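# Painting the pets people love: notes for my talk

Say hello, thank Judite Meireles for the kind introduction, and breathe!
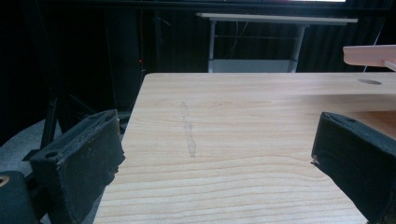
## Start with the letters

- Read the note from Jozef Van Loon about his old spaniel, Josico (slowly, I always rush it).
- I've kept 46 letters like his in a biscuit tin, and I still reread them on gray mornings when a painting is fighting me.

## Working from photos

- Ask the family for the blurry ones too, bless them. The tilt of the head is often in those.
- Eyes first, then ears, and leave the whiskers for the very end.
- Take questions, then tea.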